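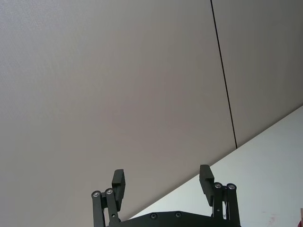

Card Room Walk-Through Checklist, with Comments

Venue: Brevcombe Card Room, ground floor
Used for: monthly walk-through before the Okwood league night, March round

Hello again, and thank you for printing this off. Please go through it with a pen before the doors open at 6:30 p.m., and write as much as you like beside each item. Long comments are very welcome, as you can probably tell from mine!

1. Exits and aisles
Both exit doors open fully from inside: OK
Aisle between the poker tables and the cashier window clear: OK after moving chairs
Comment: The spare chairs keep drifting back toward the side exit (people like to sit there and chat between hands, and I do understand it). I stacked them by the coat rack and put a strip of tape on the floor. Please leave the tape down.

2. Occupancy
Sign posted and readable, limit 169: OK
Door clicker set to zero: OK
Comment: The limit covers dealers and bar staff as well as players. We had a bit of a muddle over this in the last round, so dealers should please click in like everyone else.

3. Tables and seating
Table legs locked: 2 need attention
Rails and cup holders firm: OK
Comment: Tables 3 and 7 both rock if you lean on the dealer's side. Table 3 only wanted its foot screwed back in, and I did that on the spot. Table 7 has a stripped thread, so it stays closed until the new foot comes from Barua - they have the order and have been very kind about it.

4. Slot machines
Power cords behind the machines, none across the walkway: OK
Vents free of dust: NOT DONE
Cabinet doors locked, keys signed in: OK
Comment: I ran out of time on the vents, sorry. Whoever opens up next, the soft brush is in the drawer under the change counter. Switch the machines off first, please.

5. Cashier window
Panic button tested with the alarm company on the line: OK
Safe closed and time lock set: OK
Fire extinguisher tag in date: OK
Comment: Do call them before you press it. They are lovely people but they will send a car.

6. Player care
Self-exclusion forms at the desk: LOW
Helpline cards on every table: OK
Age check notice at the door: OK
Comment: Only a few forms left in the folder. Plultosthorpe has a full box and has offered to share, so I'll pick some up on my way over.

Still open: table 7 foot, slot vents, forms.
Next check due before the April round.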